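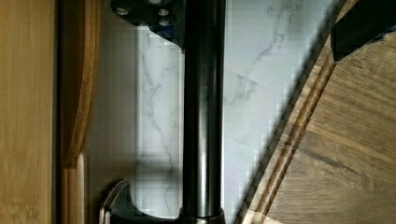
Fairweather wrist-camera episodes

Hello, and thank you for stopping by! Fairweather is a modest collection of kitchen counter episodes, gathered by the four of us for teaching an arm to work among ordinary household things. We put it together over one long October, and it grew a good deal bigger than we planned (as these things do).

What you get

There are 157 episodes in all. Of these, 95 were driven by Olga Herrera and the rest by Panya Meesuk, and you may well notice a difference in style – Panya is patient and likes to come in slowly, while Olga goes straight for it. We kept both on purpose. Each episode has the wrist video, the joint positions, the gripper opening and one short sentence saying what the person driving was trying to do.

Things to know before training

The wrist video is compressed, and you will see blocky patches in places, most easily on pale marble. Please don't sharpen it and hope for the best; Kazimír Kollár tried that and our model got worse. Upright metal parts can fill the middle of the view and hide what is behind them.

We marked 19 episodes as failed and left them in. They live in their own folder, so skip them if you like, though we found them handy.

Questions

Write to Lenka Hájek, who looks after the files and is very glad to hear about mistakes in the labels.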